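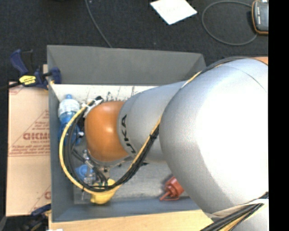

KUKA arm over the pick bin, clamps on the left side.

Setting up the bin for the picking exercise

These steps cover the second lab in the Mostcombe robotics course: fixing the bin, teaching the corner points and running a first set of picks. You need to have passed the pendant test. Work in pairs, one person on the pendant and one watching the arm and hoses.

1. Fix the bin

Set the bin on the board with its long side parallel to the board edge. Put the cardboard sheet on the left side before fitting the bar clamps. Tighten each clamp until the bin does not shift under a firm push with one hand. The clamp jaws stand higher than the rim, so treat them as obstacles when planning any path on that side.

If the bin has moved even slightly between sessions, the old corner points are no good. Teach them again.

2. Check the cable loop

The yellow cable and the black hoses hang in a loop off the wrist. With the arm in T1, turn the last axis slowly through the range the program uses. Watch for two things: the loop catching on a clamp handle, and the loop going tight at either end of the turn. If it goes tight, limit the wrist angle in the program. Do not pull more slack through the ties.

Low picks near a wall let the loop drop into the bin, where it can drag over the objects. Approach those from the middle and move outward.

3. Teach the corners

Jog to each inside corner at 30 mm above the floor of the bin and save the point. Use the names C1 to C4, clockwise from the far left. The Rostami script reads those names and will stop with error 1287 if one is missing or spelled differently.

Save a fifth point, SAFE, well above the rim. Every pick starts and ends there.

4. Place the objects

Use different shapes: a plastic bottle, something round, something with a handle. Leave space for the gripper fingers on at least two sides of each object. Bottles should lie flat for the first run. Objects against a wall count as hard picks and go in the separate column of the log sheet.

5. Run

Set the override to 10 percent for the first pass over each object, then 36 percent. The course limit is 100 mm/s inside the bin whatever the override says. Log each attempt as held, dropped or missed. A pick is held if the object is still in the gripper at SAFE.

Ha-neul Sun keeps the log template and the current version of the script. Send her the finished sheet with the bin corner values filled in.

Known problems

Script stops after C2: point saved in the wrong base. Check that base 3 is active.

Gripper closes above the object: tool length still set for the old fingers.

Last updated 27/06/2024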